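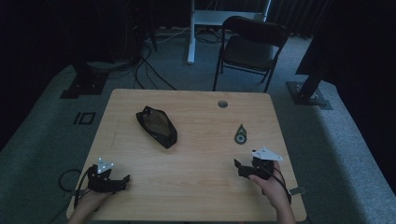
Ticket 1093 - Badge printer at Giltholm drops jobs after the first page
Status: closed
Opened: 2024-08-14
Site: Giltholm, ground floor
Device: Zotach label and badge printer, network model
Reported symptom: the first badge in a batch prints, the rest never arrive. The queue on the print server shows all jobs as completed. The printer panel shows Ready. The reporter needs badge labels for the accessory kits as well as for visitors, and the labels go on small items such as the black zippered pouch on the light wooden table, so the label stock is the narrow roll and not the standard card stock. Priority was set to normal, as single badges can still be printed one at a time.

Initial checks

Printer responds to ping from the print server and from a desktop on the same floor. No packet loss in a run of 2000 pings. Web page of the printer loads. Firmware matches the version on the identical unit at Zallholm, which does not show the fault.

Toner and ribbon are not relevant on this model. Media sensor calibrated from the panel, passed. Printed the internal test page twice, both fine. Printed a single badge from the badge application, fine. Printed a batch of 90 from the badge application: first badge printed, no others. Queue empty on the server. Nothing in the printer's own error log.

Cancelled, power cycled the printer, repeated. Same result.

Step 1 - Driver

Removed the printer from the server, removed the driver package, rebooted the server after hours, installed the current driver from the vendor. No change. Rolled back to the driver in use at Zallholm. No change. Left the Zallholm driver in place so that both sites match.

Step 2 - Spooler settings

Queue was set to print directly to the printer. Changed to spool, start printing after last page is spooled. No change in output, but the spool file could now be kept and examined. Turned on "Keep printed documents" and sent a batch again.

The spool file contains every badge in the batch. The data is complete when it leaves the application, so the badge software is ruled out. Noted here as the reporter had already opened a separate request with the software supplier, Mac Suibhne. That request can be withdrawn.

Step 3 - Port

The port on the server was a standard TCP/IP port, raw, with SNMP status enabled. The Zallholm queue has SNMP status disabled. Disabled it at Giltholm. No change. Left disabled.

Sent the saved spool file to the printer from the command line on a laptop, bypassing the server queue. First badge printed, no others. This moves the fault to the network path or the printer.

Connected the laptop straight to the printer with a patch cable and fixed addresses. Sent the same file. All badges printed.

Repeated with the building network back in place: first badge only. Repeated direct: all badges. The result is consistent.

Step 4 - Switch port

Switch reports the printer port at 100 Mbps, half duplex. The printer is set to 100 Mbps, full duplex, fixed. The switch port is set to auto. With one side fixed and the other on auto, the switch cannot detect duplex and falls back to half. Late collisions on the port were rising each time a batch was sent. Ping traffic is too light to show this, which explains the clean result in the initial checks.

Set the printer to auto. Link came up at 100 Mbps, full duplex on both sides. Cleared the counters on the switch port.

Sent the batch of 90. Printing stopped after the second badge.

Step 5 - Idle timeout

Collisions now zero, so the duplex fault is fixed, but a second fault was behind it. Captured traffic on a mirrored port. The printer stops accepting data while it cuts the label, as expected, and advertises a zero window. The connection is then closed by the printer, not by the server, after a pause of 2 seconds. The printer treats the data received up to that point as a finished job and discards the partial label that follows. The server sees a normal close and marks the job as completed.

The raw port timeout in the printer menu was 2. Zallholm has 90. Cutting on the narrow stock takes longer than on card stock, and Zallholm does not use the cutter at all.

Set the timeout to 90. Saved the configuration and power cycled the printer to confirm the value is kept.

Verification

Batch of 90 on narrow stock, cutter on: all printed. Same batch on card stock, cutter off: all printed. Batch sent while a second user printed single badges: all printed, order correct. Switch port counters clean at the end of the test.

History

The change record for February shows the printer was reset to factory defaults when it moved desks. Both wrong values probably date from then. Fixed duplex is not a factory default on this model, so that one was likely entered by hand afterward. Not pursued further.

Follow-up

- Configuration exported from the Giltholm printer and attached to the asset record.
- "Keep printed documents" turned off again on the queue.
- Switch port left on auto. Please do not fix speed or duplex on either side.
- Any new Zotach unit with a cutter needs the raw port timeout raised before it goes into use. Setup sheet updated.
- Reporter confirmed batch printing from their own desk. Request with Mac Suibhne withdrawn.

Resolution code: configuration, device
Ticket closed.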